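# 铝型材小围挡的台面贴膜选型:大理石纹膜用了一阵之后

**板砖三号** 楼主

去年用铝型材搭了个桌面小围挡,三面立板加一块底板。底板和立板都是密度板,表面靠贴膜解决。搭的时候图省事,底板选了Nevico的白底大理石纹自粘膜,左侧板和背板用了不同的布纹膜。这帖主要记录材料和施工,顺便问几个没想明白的问题。

底板基材是12厘密度板,没封边。贴之前用240目砂纸过了一遍,酒精擦,晾半小时。膜的背胶是溶剂型压敏胶,初粘力偏高,贴下去之后基本没有二次调整的余地。第一张贴废了,撕的时候把密度板表层纤维带起来一片,只好重新打磨,刷一遍白乳胶稀释液封底再贴第二张。

侧板用的是灰白麻点的布纹,背板用黑白短线交叉的那种,都是Grullell的。两种纹理的膜厚度不一样,背板那张偏薄,密度板上有颗粒会透出来,所以封底要做得更细。
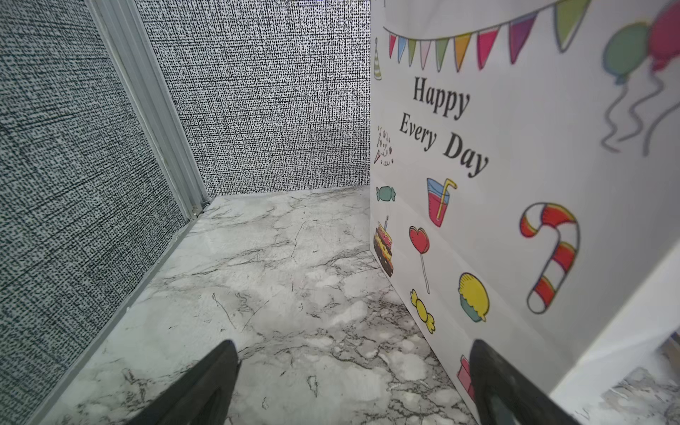 竖向型材和底板的交接位置,我的做法是先贴膜再装型材,让型材压住膜边。好处是边缘不起翘,坏处是以后换膜得先拆型材。底板和背板之间是直缝对接,没打胶,也没加压条。

材料费合计234元,含贴废的那张,不含型材。

目前想讨论的:

1. 底板膜要不要换成硬质的,比如防火板或者PVC薄板;
2. 底板和背板的对接缝要不要处理;
3. 大理石纹的脏污和划痕怎么区分。深色纹路密的地方,划痕和印刷纹混在一起,侧光下才看得出来。

---

**木屑回收站** 2楼

第三个问题先答。斜着打手电,光源贴近台面,角度压到十度以内,划痕会有亮边,印刷纹没有。或者用指甲横向刮过去,有台阶感的是划痕。

第一个问题,建议直接换防火板。自粘膜的耐磨层就那么一点,金属件在上面拖几次就到底了。

---

**Bernice Quaye** 3楼

不同意楼上。防火板本身没问题,问题在于单面贴。12厘密度板单面贴防火板,背面不做平衡层,一个雨季下来就翘。楼主这个尺寸不大,但立板是靠型材夹住的,底板一翘,对接缝会先开。

要么双面贴,要么换PVC薄板用双面胶固定,坏了整张换。

---

**木屑回收站** 4楼

小尺寸翘不了多少。我做过比这大的,单面贴,两年了拿直尺靠还是平的。

---

**Bernice Quaye** 5楼

你那边什么湿度?用的什么胶?不说这两个,“两年没翘”没有参考价值。万能胶和白乳胶带进去的水分完全是两回事。

---

**木屑回收站** 6楼

室内常年开暖气或者空调,湿度百分之四十上下。万能胶,两面涂,晾到不粘手再合。

---

**Bernice Quaye** 7楼

那条件就对了。干燥环境加溶剂胶,应力小。楼主在南方的话别照抄。

---

**板砖三号** 8楼

在南方,二月回南天墙上能挂水珠。那防火板先不考虑。

手电的办法刚试了,有效。深纹密的那片划痕比我以为的多,浅色那半边反而还好。

---

**Rattana Luangrath** 9楼

补充几点,以前在展具厂做过贴膜。

密度板边缘没封是隐患。不管表面贴什么,水汽都从侧边进。型材卡槽只是机械夹持,挡不住潮气。建议把底板拆下来,四边刷两遍水性封边漆,每遍干透后用400目轻磨。

对接缝的问题要看用途。如果台面上会有粉尘或者小零件,缝一定要处理,不然碎屑进去以后把缝越撑越宽。常见做法有两种:中性硅胶抹细缝,或者先贴背板,膜的下沿留出一厘米折到底板上,再用底板膜盖住。第二种更干净,但是要求折角处加热定型,热风枪开低档,温度高了布纹会被抹平。

大理石纹的底板不太推荐。外观另说,主要是纹路本身高对比,掉颗螺丝在上面很难找。展具厂的操作台一般用纯灰哑光。

---

**板砖三号** 10楼

封边确实漏了,周日拆底板补上。

找螺丝这点深有体会。M2的黑色螺丝掉在深纹里,基本靠磁铁扫。当初选大理石纹是觉得花纹能遮脏,现在看遮得太好了。

折边的做法问一下:型材已经装好的情况下,膜能不能从槽里塞进去?

---

**Rattana Luangrath** 11楼

不能,会皱。膜边塞槽的前提是膜够硬,你那张背板膜偏薄,一推就卷。老实拆。

---

**灰度十八** 12楼

路过说个不同意见。台面用什么纹理,跟里面放什么有关。如果里面的东西都是纯色的,花纹台面没有问题,甚至轮廓更容易看清。纯灰哑光放灰色零件一样难找。

另外三块板三种纹理,转角的位置一眼就能分清哪是侧板哪是背板,摆东西好对位。统一贴一种灰的话,角落里容易看糊。

---

**Rattana Luangrath** 13楼

立板用花纹我不反对,我说的是底板。

---

**老瓶装新油** 14楼

哑光膜也分。Flasham的哑光是表面压纹,容易藏灰,擦不干净。Magalhães的是涂层消光,擦得干净,但擦多了局部会变亮,出现一块一块的光斑。用湿布别用酒精,酒精擦得最快的就是消光涂层。

耐磨方面我自己试过,用同一块百洁布加固定配重来回擦,普通自粘膜不到一千次露底,带PET面层的到2,000次只是发毛。方法很粗,数据仅限我手上这几张。

---

**木屑回收站** 15楼

配重多少?百洁布哪面?

---

**老瓶装新油** 16楼

一公斤,绿面。中间没换布,所以后半段磨削力肯定是下降的。

---

**Bernice Quaye** 17楼

那后半段的次数就不能跟前半段直接比了。排序可以信,倍数别信。

---

**板砖三号** 18楼

汇总一下目前的方案:

- 底板拆下,四边封边,原膜撕掉,重新封底;
- 台面改用2毫米PVC薄板,外面再贴带PET面层的膜,双面胶固定在密度板上;
- 背板膜下沿折边,压在PVC板下面;
- 侧板不动。

还没定的是颜色,灰度十八和Rattana各有道理,可能先买两张小样放进去看。

双面胶用泡棉的还是薄型的?泡棉有厚度,担心按压的时候台面发软。

---

**老瓶装新油** 19楼

薄型,无基材或者PET基材的都行。泡棉压久了回弹不一致,台面会出现高低差。四周满贴,中间井字形,别只贴四角。

---

**木屑回收站** 20楼

PVC板热胀比密度板大,四周满贴夏天会鼓。留一毫米缝,中间满贴,边上点几处就够。

---

**老瓶装新油** 21楼

边上只点几处,碎屑会从侧面钻进去。这个尺寸胀不到一毫米,真担心的话挑个暖和天贴。

---

**板砖三号** 22楼

两种贴法先各拿一块边角料试,型材槽里本来也有一点余量。封边漆已经下单。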